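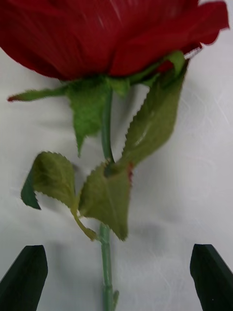
Was geschieht auf kommunalen Friedhöfen mit abgeräumtem Grabschmuck?

Der überwiegende Teil gelangt in gemischte Abraumbehälter und wird als Restabfall entsorgt, auch wenn er zum größten Teil aus kompostierbarem Material besteht.

**Folie 2: Ausgangslage**

- Kurze Begrüßung, Dank an die Gastgeber in Flikudden.
- Der Vortrag behandelt ausschließlich die Abfalltrennung auf Friedhöfen. Fragen der Gebührenkalkulation bitte in die Aussprache verweisen.
- Grünabraum ist schwer und feucht. Bei einer Abrechnung nach Gewicht verteuert er den Restabfall erheblich.
- Störstoffe in der Grünfraktion: Steckdraht, Folien, Grablichthüllen, Steckmasse, Textilblumen.

**Folie 3: Satzungsrecht**

Die Friedhofssatzung kann die Verwendung nicht verrottbarer Stoffe in Kränzen und Gestecken einschränken. Auf die sorgfältige Abgrenzung zwischen Trauerfloristik und dauerhaftem Grabschmuck ist hinzuweisen. Grablaternen und Vasen sollten ausdrücklich ausgenommen werden – andernfalls entstehen vermeidbare Auseinandersetzungen mit den Nutzungsberechtigten.

*Pause für Verständnisfragen, höchstens 3 Minuten.*

**Folie 4: Der Versuch in Flikudden**

Auf dem Waldfriedhof wurden 13 Sammelstellen umgerüstet. An jeder Sammelstelle stehen seither zwei getrennte Behälter, einer für Pflanzliches und einer für alles Übrige. Die Abfuhr übernimmt die Firma Brinkmann, die Beschilderung lieferte Zenov. Einbezogen waren etwa 300 Grabstätten im älteren Teil der Anlage.

- Die Schilder zeigen Symbole und wenig Text. Die erste Fassung war zu kleinteilig und wurde im August ersetzt.
- Gießkannenständer und Behälter sollten nebeneinanderliegen, die Wege verkürzen sich dadurch spürbar.
- Gärtnereien wurden vorab schriftlich unterrichtet.
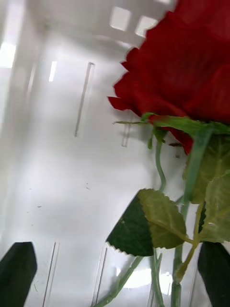 Aus der Friedhofsgärtnerei kam der Einwand, die Trennung sei im Alltag nur durchzuhalten, wenn die Kränze bereits ohne Drahtwicklung angeliefert würden; das nachträgliche Zerlegen koste mehr Zeit, als die getrennte Abfuhr einspare. Dieser Einwand ist berechtigt und soll im Vortrag unverkürzt wiedergegeben werden.

**Folie 5: Folgerungen für die Verwaltung**

- Anforderungen an Kranzunterlagen frühzeitig mit den Floristikbetrieben abstimmen.
- Übergangsfrist von zwei Jahren vorsehen.
- Kontrolle der Behälter in den Pflegeplan aufnehmen und die Zuständigkeit schriftlich festlegen.
- Nach Totensonntag zusätzliche Leerungen einplanen.

Falls nach Talodwood gefragt wird: Die dortige Anlage arbeitet mit einer eigenen Kompostierung und ist daher nur eingeschränkt vergleichbar. Unterlagen können auf Anfrage übersandt werden.

**Folie 6: Aussprache**

Mustertext für die Satzungsänderung liegt am Ausgang aus. Der Saal ist bis 16 Uhr verfügbar.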